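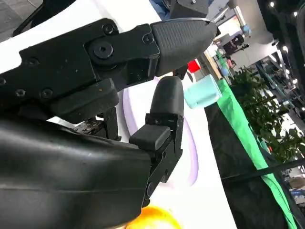
Hollik Opens Covered Riding Arena at Tamach

Hollik has opened a covered riding arena at its Tamach boarding stable. The arena has a sand and fiber footing 5 inches deep over a compacted stone base, with drainage on the two long sides. Stall capacity at the site is now 36 horses.

The footing was supplied by El Idrissi and will be dragged and watered each morning before 7 a.m. Boarders may book the arena for flatwork, lunging or groundwork. Jumping is limited to supervised lessons – poles and standards are stored at the north end.

"The outdoor ring closes whenever the clay gets heavy," said Rachid Kabbaj, stable manager. "Horses in training can now keep their schedule through the winter."

Lesson bookings for outside riders open in October at the Tamach office.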